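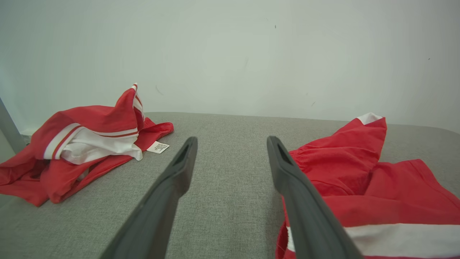

Week 9 — Caring for Cloth

Right, this is the handout for the session on washing, drying and putting away. I've typed up what I said (more or less) and added the bits I ran out of time for, so if you had to dash for the bus you haven't missed much.

## Where we'd got to

Last week we did fibres. You'll remember wool has scales, cotton is stronger wet than dry, and viscose is weaker wet than dry. Hang on to that last one, it explains an awful lot of ruined blouses!

## Water, heat and rubbing

I always teach these three together. Wool will put up with fairly warm water if you leave it alone, and it'll put up with gentle squeezing if the water is cool. Give it heat and rubbing at once and the scales lock, and you've made felt. Yasmine Hajji brought in her shrunken cardigan and we passed it round — the cuffs had gone solid but the button band had hardly moved. Have a think about why. (Clue: look at what the band was backed with.)

Cotton is far more forgiving, though it does crease, and a loosely woven cotton will shrink a bit the first time it's washed. Wash your dress fabric before you cut it. I say this every year and every year somebody cuts first.

## Dye

Reds and dark blues are the usual culprits. Press a damp white hankie on an inside seam for a minute and see what comes off. If there's colour on the hankie, wash that piece by itself in cool water and get it out promptly. Leaving it sitting in a wet heap is how you get pink pillowcases.

Valentin Delorme asked about vinegar. My grandmother swore by it, and so did the 1969 household manual I read from, but it won't fix a modern dye on cotton. It's handy for rinsing out soap, so by all means keep a bottle.

## Drying and folding

Knits go flat on a towel, patted to shape. Woven shirts go on a hanger while still damp, with the collar done up. Fold heavy jumpers and keep them on a shelf, as a hanger will give them pointy shoulders by March.

We didn't get to moths. Short version: they like dirty wool, so put things away clean, and give them a good shake now and again.

## For Tuesday

- Bring one garment with its care label still in, and one without.
- Read the Lebrun chapter on finishes. The second half is dull but do the tables.
- Try the hankie test on something dark and write down what you used.

Agathe Chauvin has my spare iron, so if you need to borrow it, ask her first.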